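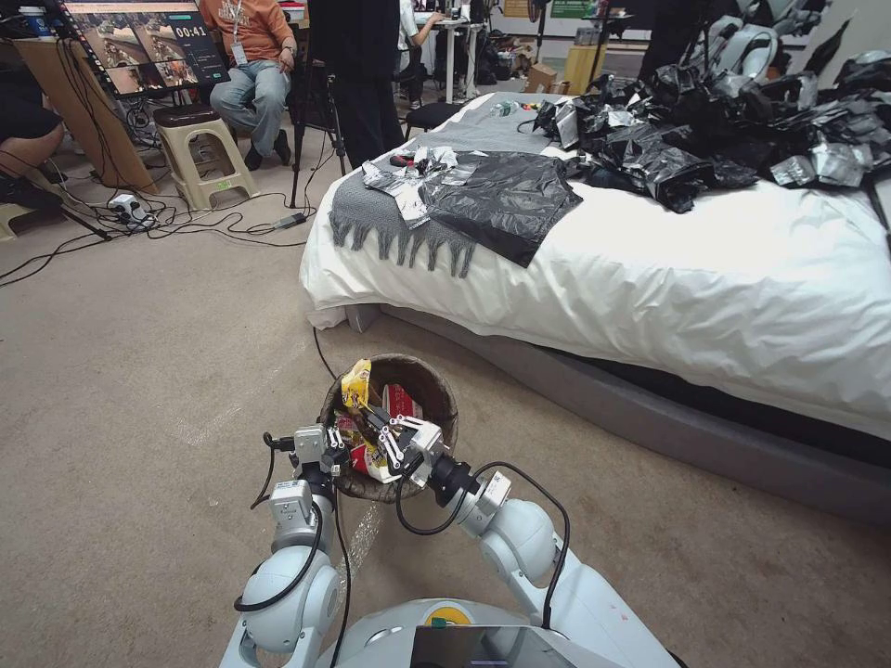 Chapter 5. Room Work After Automation

Search this book Enter keyword

In a hotel, emptying a wastebasket takes an attendant seconds and is rarely timed. Assigned to a two-armed machine, it becomes a sequence of grasps, each of which can fail on a crumpled wrapper. The Lelbridge property, with 197 rooms, kept its attendants on staff but rewrote their duties — less lifting, more checking. Kushnir and Stetsiuk call this residual work. Section 5.1 defines the term; Section 5.3 applies it to shift planning and pay grades.

We use cookies to improve your reading experience. Accept Manage settings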